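Kereama Transit sent out its new bus app on Tuesday, and I have now missed two buses because of it.

The app is called Vokilley. It replaces the printed timetable at the stop, which was taken down the same morning. Under the old sheet I knew the 434 came at ten past and I knew it would be late. With Vokilley I get a little green dot that tells me the bus is "arriving" for six minutes, then vanishes, then turns up on the far side of the river.

Bevan Fairweather, who speaks for the bus people, told our local paper that arrival times are now "smarter than ever." Smarter than what? The sheet of paper never claimed to know where the bus was. I asked by email how often the position updates, and got a reply thanking me for my interest in the future of travel.
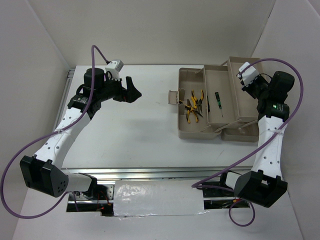
What I would like to see is the fault log. Every bus carries a tracker, and a tracker is a box that somebody has to fix when it stops talking. Sumeya Birhane drove the Fletby route until last year and she says three units on her bus were swapped in one winter, each time after weeks of waiting. So who is doing the repairs now, and how many of them are there? An open toolbox at the end of a white table, like the one in the photo, would cheer me up more than another press release. Give me a bench and a name and a phone number that gets answered.

I'm told the printed sheets cost too much to replace. Maybe so. I have yet to see a figure for that, or for the app, and I did ask for both.

Meanwhile Shayne Rakena at the corner store has copied the old times onto cardboard and taped them inside his window. Cardboard says 7:40. Vokilley said 7:52 this morning. The bus came at 7:43 and I was on it.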